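From: Laiba Pirzada
To: Herdale hardware list
Date: Monday, January 4, 2021
Subject: Re: fan noise and the side-channel paper

Deok-su Koo wrote:
> Did anybody get through the paper Young-sook posted? As I read it,
> they pull data off a machine with no network at all, just by speeding
> the fans up and down and listening with a phone. Sounds like a party
> trick to me. What's the real rate?

Hi Deok-su, hi all,

I read it over the holidays, twice, and I'm still not sure what to think! The rate is tiny. They get 2 bits a second on a good run, so a 300-bit key takes two and a half minutes, and that's with the phone sitting right there in the same room. You also have to get your code onto the machine first, and they skate past that part pretty fast if you ask me.

Still, I wouldn't call it a party trick. A key is small. If the box sits in a back office all night with somebody's old phone in a drawer, a slow leak gets there in the end.

What bugs me is the test setup. They only tried one case fan, with nothing else running, and the room sounds like a library. Our office at Wurton has a window AC that drowns out everything from May to the end of August (Woo-jin can back me up on that one). I'd love to see the same test with a couple of spinning drives chattering away.
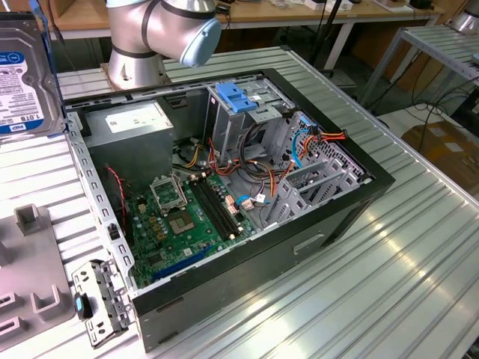
Tower on its side, panel off, hard drive against the left wall.

As for defenses, the simple one is a fixed fan speed set in the BIOS - a bit louder, but then software shouldn't have much to play with. I set mine to 60 percent last night and the Utetti monitor hasn't complained so far. Does anyone know if the Cheon boards let the operating system override that setting? I went through the manual and couldn't find a word on it.

Young-sook, could you repost the link to the appendix? The one in your first message gives me a login page.

Laiba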